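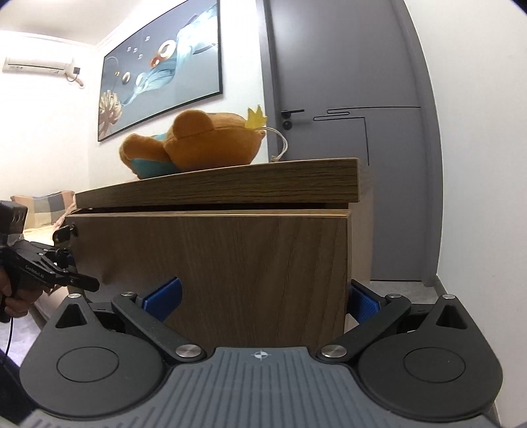
**Figure 3.** Bedside cabinet with plush bear, bedroom setting.

### 4.2 The bedside cabinet as a keeping place

Of all the furniture in our home survey, the bedside cabinet gave us the most to talk about. We had expected beds and wardrobes to lead the interviews, and they hardly came up! People wanted to tell us what they kept by the pillow, what they kept out of sight, and what they would grab first if they had to leave in a hurry. In 39 homes the cabinet beside the bed was named as the most personal piece of furniture in the room, ahead of the desk and well ahead of the wardrobe.

The cabinet in Figure 3 shows very nicely how two kinds of keeping can share one small piece of wood. The top is open to anyone who walks in, and on it lies a stuffed bear in orange and teal with a little yellow crown. We coded soft toys as "display" objects, together with framed photos, plants and souvenirs. The front of the cabinet belongs to our second group, "closed" storage, and people spoke about it in quite a different tone – lower, shorter and often with a smile.

Toys on bedside furniture were far more common among adults than the older Matlala survey would suggest. That survey asked only about children's rooms, so the two sets of answers can't be compared line by line, but we think the gap deserves a study of its own. Many adults gave the toy a name during the interview without being asked. Several moved it to the bed at night and back to the cabinet in the morning, and one described this as "putting him on shift."

Wall art mattered too, though mostly as a guide to where the cabinet went. People who had hung a large picture over the bed tended to choose low furniture beside it. We return to this in Section 5.

Locks were the real surprise. We had added the question late, at the suggestion of Saulius Ozoliņš, and nearly left it out of the printed form. In the end 17 people reported a lock on a piece of bedroom furniture, and their answers were some of the richest we collected. Papers came up often, then jewelry, then letters. A few people couldn't remember what was inside and were delighted to be asked.

What we enjoyed most was how relaxed the habits around these locks were. A key may hang in the front panel in plain view, with a second one on the same ring, and a toy may be stretched out just over it. In such cases we recorded the lock as "present, key in view" and made no guess about how often it was used. The category proved so useful that we went back and applied it to the Poltimus interviews as well.
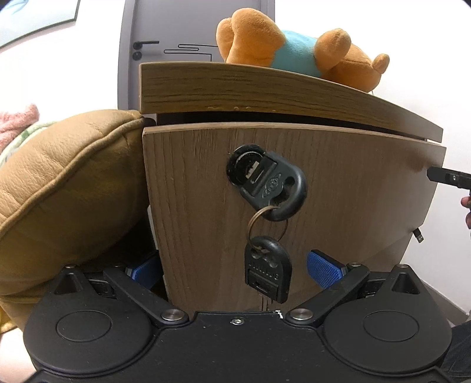

### 4.3 Shared rooms and borrowed surfaces

The picture changes when two people sleep in the same room and only one cabinet stands by the bed. Here the top is usually divided by habit, and the line is rarely spoken about until something crosses it. Glasses, chargers and books were the usual offenders. Closed storage was almost never split, and most couples could say at once which of them had the drawer.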